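Search this site Enter keywords Go

FOR IMMEDIATE RELEASE

Flurlow Opens Its Neighborhood Quilt Library With 84 Quilts Ready to Borrow

LOMER, 2024-11-12 - Flurlow, the community sewing and craft center on Yu Street, is opening a lending library for quilts, and anyone who lives in Lomer can join. The shelves hold 84 quilts to start with, every one of them made or donated by people in town, and they go home with borrowers the same way a library book does. You sign for it, you take it home, you sleep under it, you bring it back.

The idea came up in August, when Flurlow asked the town to look through its closets. The front room filled up faster than the staff could fold. There were baby quilts and picnic quilts, log cabins and flying geese, a few unfinished tops that had been waiting on a backing for longer than their makers cared to say, and one enormous double wedding ring that needed its own table.

"I thought we'd get a nice little stack and put it by the door," said Hongmei Tang, who runs the center. "Then people started telling us the stories that went with them, and we were all standing there in our coats listening. A quilt in a closet is a lonely thing. I can't wait to see these on beds and couches and out on the grass!"

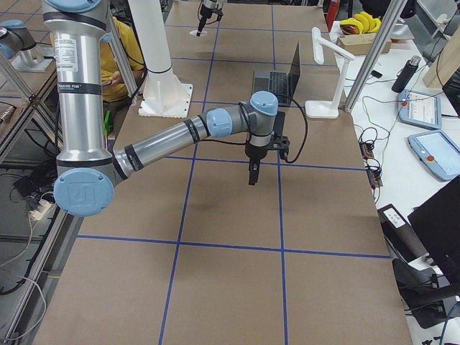 Each quilt has been washed, mended where it needed mending, and given a cloth label sewn into one corner. The label carries the pattern name, the maker's name if the family wanted it there, and a blank strip where borrowers can add their initials in thread. Flurlow will lend you the needle and show you a backstitch if you've never done one.

Loans run for 2 months. There is no fee to borrow and no fine for a late return, though the staff will call to see how you and the quilt are getting along. Spills are expected. So are dogs.

What's in the Opening Season

Along with the lending shelves, Flurlow is starting a block exchange. Sewers of any level are invited to make one block, any pattern, any colors, and drop it off during open hours. The goal is 600 blocks by the end of spring, enough to make a good run of new quilts for the library. The count stands at 500 already - a number that made the whole Tuesday-style sewing circle put down its scissors and cheer.

Blocks should finish at twelve inches square, with a quarter inch of seam allowance on all sides. Cotton is best. Please press the seams before you bring them in, and pin a note to the block if the fabric came from a shirt, a curtain or anything else with a past, so it can go in the record book. 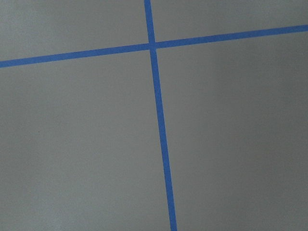
Blue tape crossing on a gray surface.

Jianguo Lu will lead the layout evenings, when the donated blocks are sorted and moved around until they start to look like they belong together. He learned to quilt from his grandmother, who cut her triangles by eye, and he still prefers an odd corner to a perfect one.

"You put a loud orange block next to a quiet brown one and everybody has an opinion," Lu said. "I love that part. Come even if you don't sew, we need people who'll stand back and squint."

Local thread maker Flisonico is giving the thread for the first round of new quilts, in cream, gray and a dark red that the layout group picked after a long and cheerful argument. Batting will be bought with money from the fall bake table. 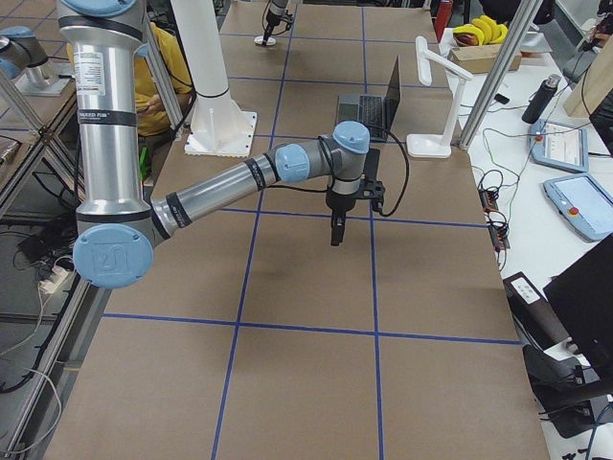 How to Join

Stop by the Flurlow front desk with something that shows your Lomer address. A membership card takes a few minutes to fill out, and you can take a quilt home on the same visit. Children can have their own card with a parent's signature, and the low shelf by the window is set aside for crib and lap sizes.

If you have a quilt to give, please bring it clean and dry in a pillowcase or cotton bag. Worn binding is fine. Flurlow can also take fabric in pieces of half a yard or more, but has all the polyester it can use for now.

Anyone who would like to help with mending can leave a name at the desk. Hand sewers are especially welcome, and there is always tea.

About Flurlow

Flurlow is a community sewing and craft center in Lomer. It offers open sewing hours, beginner classes, shared machines and a fabric swap.

Media contact: Hongmei Tang, Flurlow, Yu Street, Lomer

###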